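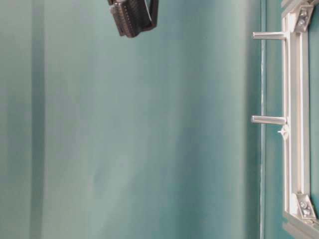 Wk 2 — brining & curing, short notes

Read the Hamann chapter first if you havent. Skip the bit on sugar cures, we do that in October.

Wet brine — salt dissolved in water, meat fully under. Weigh the salt, never spoons (fine and coarse salt fill a spoon very differently).

Worked sum: 3,000 g water, 78 g salt. 78 ÷ 3,000 = 2.6%. Mild, fine for chicken pieces overnight in the fridge. NOT a cure, won't keep the meat.

Dry salting — rub on, leave uncovered on a rack. Juice comes out, salt goes in, some of the juice goes back. Skin dries, so it browns better. Less mess too.

Common mistakes:
— brine still warm when the meat goes in
— reusing brine. Don't.
— salting the gravy as well, taste it first
— bird already salted by the butcher, check the label

Curing salt (nitrite) is a seperate thing. Follow the packet weight exactly, keep it away from table salt. Csenge Szabó takes that session, bring scales.

Homework: p. 33, both sums, show working. Hand in to Jayson Catacutan or leave in the tray.

Next wk: smoke, hot v cold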